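3.2 Work surface and preparation of the motors

The motors in this study came to us from the repair shop Lurner in Pavness, where they had been taken out of service for different reasons. We did not select them by condition. Each motor received a paper label with its entry number, and the label was removed before the work at the table began, so that the glue would not influence how the casing could be held.

The table was covered with blue plastic sheet. In an earlier trial at Tomport we had worked directly on a painted table top, and the small screws of the motors were difficult to find again when they fell. A plain, light color makes them easier to see. The sheet also protects the table from grease. It has one disadvantage, that it wrinkles after some hours of use, and a round part which is laid on a fold may roll. We smoothed the sheet by hand before every new motor but did not fix it with weights. Between motors the sheet was wiped with a dry cloth; small specks that remained were left in place.
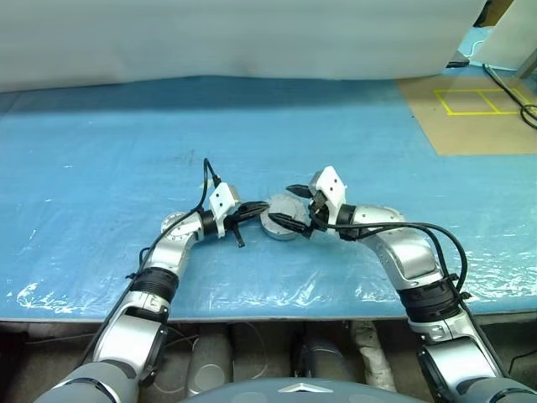
Parts were laid down in the order in which they were removed, from left to right. This rule was taken over from Shezi, whose notes on bench repair recommend it for persons who must put the same motor together again later. For flat, round parts we added a second rule: they should be laid with the outer face up, so the inner face is not scratched by grit on the table. Screws went into a dish with a lid, one dish for each motor.

3.3 Separating and fitting the round parts

Two steps required the most attention. The first is the moment when a round part leaves the body of the motor. In motors with permanent magnets, the pull between the parts is strong over a short distance and then becomes weak very quickly, so the part can come free with a jump. The second is the return of the part. If it approaches the body at an angle, the rim touches on one side first, and the magnets can pull it into this wrong position. For this reason the part should be brought close slowly and turned level only above the place where it has to sit.

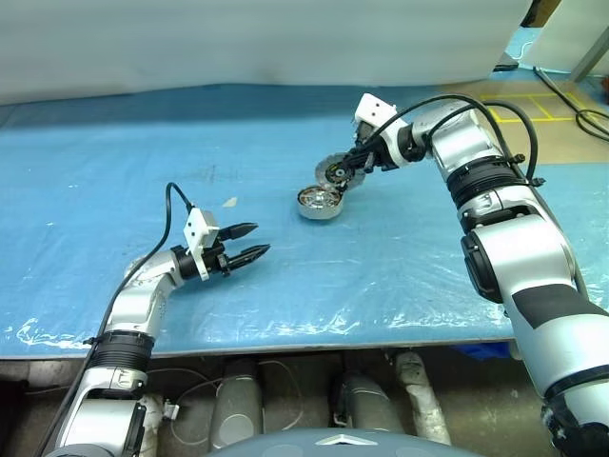 Figure 2. A round metal disc with a serrated rim, held at an angle above the table. A short silver cylindrical part with spoke-like openings lies below it on the blue sheet.

We limited the time for one fitting to 250 seconds. When the limit was reached, the part was laid down and the attempt was entered in the log as not finished. Lesego Shezi checked the log each evening and marked the entries in which the time and the written remark did not agree. Such entries were excluded from the comparison in Section 4, but they are kept in the full table.

The windings need separate care. In an outrunner motor the outer casing turns and the coils stay inside, and where the end cap has spokes, the copper can be reached through the openings. A screw or a chip of metal that falls between the spokes can damage the enamel of the wire. We therefore asked that no tool be put through the openings, also when this would give a better hold, and that the motor be taken at the casing or at the rim.

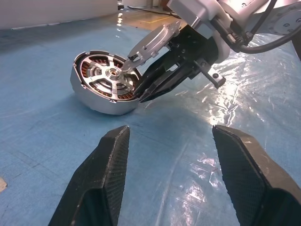

A motor of this type can be laid on its side or stood on its flat face. Both positions were allowed. Lying on its side, it shows the end cap well and the shaft opening is easy to inspect, but the curved casing has little contact with the table and turns when it is pushed. Standing, it is stable, but the lower face is hidden. The starting position was written in the log with a single letter, and it is used as a factor in the analysis which follows.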